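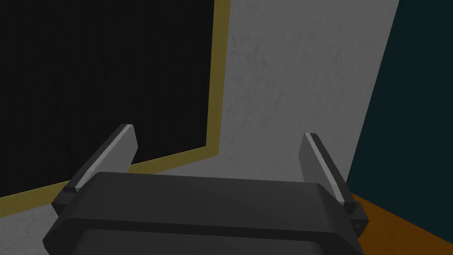
Gripper Budget Review: Simulation Gallery

Balterley plans to replace the end effectors on its two-arm kitchen cell in the next equipment cycle. Cameron Skinner and Boyang Wei ran the pre-purchase work in simulation before any quotes were signed. The candidates are the Storkus parallel gripper and the Qin P2. Prices below are per unit, without mounting plates.

1. Opening width and wrist clearance

Storkus: 667 dollars. Qin P2: 1,174 dollars. The Qin has the wider stroke, but its housing is also wider, and the wrist has to clear door frames and cabinet sides. Both models were loaded with the vendor CAD files. Finger pads are a wear item and are budgeted separately at 400 dollars a year for the cell.

2. Reach next to cabinetry

Both arms are raised, with the right gripper open against a wood surface. Poses like this one set the limit on housing size and decide whether the current arms can stay. Arm replacement is not in this request. 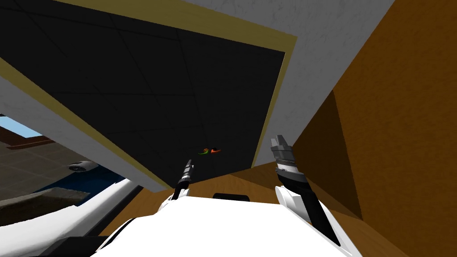
3. Holding long produce

Simplified meshes are used for all items, so contact results are good for comparing fingers and should not be read as grip force figures. Flat parallel fingers were tested on long shapes held near one end. A curved finger set from Pirkik is listed as an option, price pending. 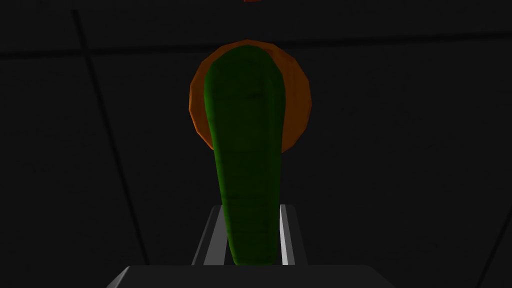
Green vegetable-like item held near its lower end, orange disc behind.

Open items before the November order: confirm cable length for the left arm, get a lead time on spare pads, and decide whether one spare gripper is shared by both arms. Comments on the parts list go to Boyang Wei.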